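Tandeo stops sorting work after gripper fault

6 November 2022

The company Tandeo has stopped the use of its hanger sorting robots at the Macapagal returns center after one of the machines did not release its grip when the stop button was pressed. No serious injury was reported. One worker had a bruised finger and was back at work the next day.

The fault happened near the end of the evening shift. The robot, a two-arm model which the company calls Flustura, was putting used clothes hangers into a basket. A hanger got caught on the rim of the basket and the arm continued to pull. A worker pressed the stop button and the arm stopped moving, as it should. The jaws, however, stayed closed with full force, and when the worker tried to take the hanger out by hand, it snapped and hit her finger.

According to Tandeo, the jaws should open to a safe position within one second after a stop. The log of the machine shows that they stayed closed for 58 seconds, until a technician cut the power to the gripper by a separate switch.

"The stop button did only half of its job," said Anneli Heiskanen, who is responsible for machine safety at the company. "A person who sees the arm standing still will think that it is safe to reach in. In this case it was not safe, and we have to correct it before any robot is started again."

Heiskanen said that the problem was most likely in a software update from May. The update was made so that the robots would not drop items during a short loss of network connection. It seems that the same rule was also applied to the emergency stop, and the tests did not find this. The tests covered 300 stops, but in all of them the gripper was empty.

The company has now written a new test plan with 1000 stops, and in each of them the gripper must be holding something. The force of the jaws will also be lowered by 60 percent for light items. The plan will be checked by the inspection office Treltoton, which has asked for a written report on the fault. 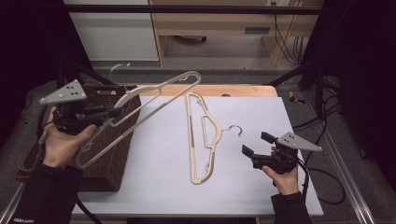

The training side of the project is not stopped. The robots learn their movements from recordings of people, and these recordings are made with grippers that are held in the hand and have no connection to the machines in Macapagal. Heiskanen said that hangers are a difficult item even for a person: one has to be pinched near its end, and then the rest of it reaches far over the table – with the metal hook standing up from it. New recordings will include more cases where a hanger is caught on something and the right action is to let go.

Until the robots are allowed to start again, the hangers in Macapagal are sorted by hand. Tandeo did not want to give a date for the restart. The workers at the center have been told not to reach toward any gripper before its power is off, also when the arm is not moving.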